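Sorting Hex Keys with a Wrist-Mounted Camera: Effect of Grasp Height on Placement

Marisol Medrano and Cirilo Lozano
Final project report, 1 May 2021

1. Background

Our project started in February as a general tool-sorting task. The first plan covered screwdrivers, sockets and hex keys, but the hex keys gave us enough trouble that we dropped the rest. They are long and thin, they roll a little when touched, and the bent short arm makes them turn in the gripper if they are picked up in the wrong place.

The question we ended up with is narrow. Given a hex key lying flat on a table, does the point where the gripper closes on the long shaft change how often the key ends up fully inside a tub? We compared a low grasp, near the far end of the shaft, with a middle grasp.

2. Setup

The arm is the one in the Sandoval teaching lab. It has a two-finger parallel gripper and a small camera at the wrist. We wrote the control code on top of Wukulo, the lab's motion library, and stored the recordings with Hiltora, the logging tool from last year's class. The keys are of different sizes, most of them with colored sleeves. The target is a plastic tub with a raised rim. We did not fix the tub to the table, and its angle changed from run to run.

All demonstrations were done by teleoperation. One of us drove the arm and the other reset the keys between episodes. We switched every 12 episodes so that one person's driving style would not dominate the data.

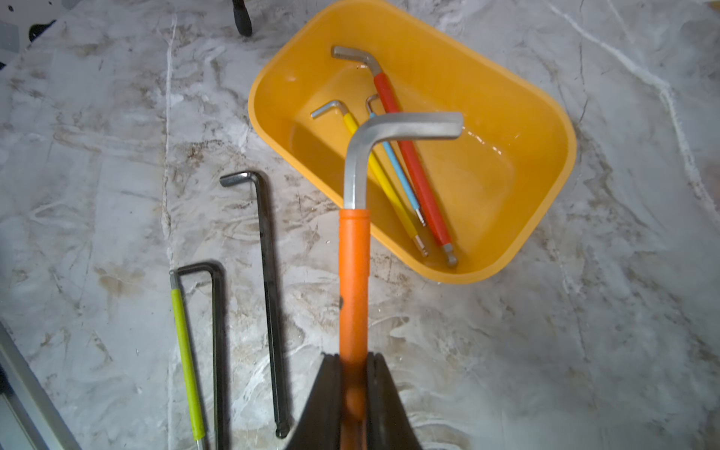
Figure 1. Wrist camera view with the orange key in the gripper and its short arm over the tub. Red, yellow and light blue keys are in the tub.

3. Data

We recorded 627 episodes. Each one covers a single key, from the start of the approach until the gripper opens. An episode was stopped early if the key left the camera view for more than 5 seconds. Stopped episodes were kept in the set and labeled as failures.

Labels were entered by hand after each session. A placement counted as a success only if no part of the key rested on the rim. This rule is strict, and it hurts the longer keys most. We considered a looser rule but did not want to change the labels halfway through.

4. Policy

We trained a small behavior cloning network on the wrist images and the gripper position. The output is the next change in gripper pose plus an open or close command. We used the Rondano training scripts with the default learning rate and a smaller image size. Training ran overnight on the lab desktop.

5. Results

With the middle grasp, the policy placed the key correctly in 76 percent of test runs. The low grasp did worse with every key we tried. Most of its failures looked the same: the short arm swung down during the move, touched the rim, and the key turned in the fingers before release.

The plain black key was the hardest to pick up. The policy often closed beside the shaft, and its shadow may be part of the reason, but we did not test this separately. Keys with bright sleeves were easier to grasp under the same lights.

A full tub also caused problems. When a new key landed across the ones already there, it sometimes stayed propped up with one end on the rim. The policy has no step for pushing a key down or trying again.

6. Limits and next steps

All runs used one table and one tub, so we cannot say how the result would carry over to another surface. The two grasp heights were also chosen by eye during teleoperation and were not measured. Cirilo has started on a version that marks the grasp point in software before the arm moves. We would also like to record a set with the room lights dimmed and repeat the black key tests with it.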